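**Workshop stores helper wanted, Ivcombe (part-time)**

I run the small workshop at Wastton, and I'm looking for someone who likes putting things back where they belong. If you're the sort who sorts the cutlery drawer for fun, please read on!

We make little frames and stands out of slotted aluminium profile, mostly for schools and museums, and our biggest customer is Jestent (they've just ordered 188 display stands, so we're going to be busy). The bench itself is easy enough to keep tidy. It's the orange bins that need a proper owner. Tape, brackets, offcuts of profile and bits of paper all end up in there, and I lose far too much of my morning hunting for things.

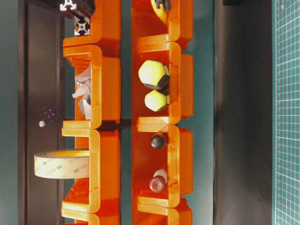 Please mention that the tape gets borrowed and comes back in the wrong bin, adds Nadar, because whoever gets the job will spend the first week wondering where it's gone. Fair point. Consider it mentioned.

So, the work. You'd be filling the bins, labelling them, keeping a simple stock list and telling me before we run out of something (at the moment I find out when I'm holding the empty cardboard core). You'd also look after the hand tools. They hang by the handles from the front of the lower bins, right over the cutting mat, and I'd like them back up there at the end of every day — even the ones you'll want again first thing.

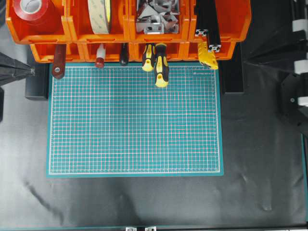
## What I'm hoping for

- A good eye for small parts. You don't need to know one bracket from another yet, I'll teach you.
- Happy on your feet for a few hours at a time.
- Able to lift a box of profile with someone on the other end.
- Basic spreadsheets. Ours has 504 lines and I'm sorry to say I wrote most of them.

You don't need any engineering background at all. The last person in the job came from a haberdasher's and was brilliant with it, and I've missed her labels ever since she moved away in February.

One of your first jobs would be the metal. Profile gets put away end-on in the bins, so all you have to go by is that square face with its slots, and I'd love a system for telling the lengths apart without pulling everything out.

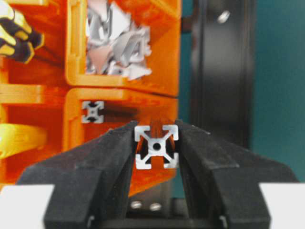 I've tried coloured stickers (they fell off) and a chart on the wall (it fell off too), so bring your own ideas. There's a budget of £100 for storage bits and you can spend it however you like.

The other half of the job is packing and cutting. We trim liners and labels by hand on the gridded mat, and once you've got used to working to the lines it goes quickly and it's rather peaceful.

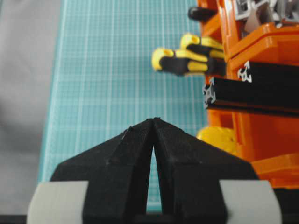 I like the mat clear before anyone goes home, blades put away and scraps in the bin. Hours are mornings, and I'm flexible about which ones. There are 2 places going if the right people turn up, so do apply with a friend if you fancy it.

To apply, drop a short note in at the Wastton front desk in Ivcombe by 7 July 2022. No CV needed — just tell me about something you've sorted out and how you went about it.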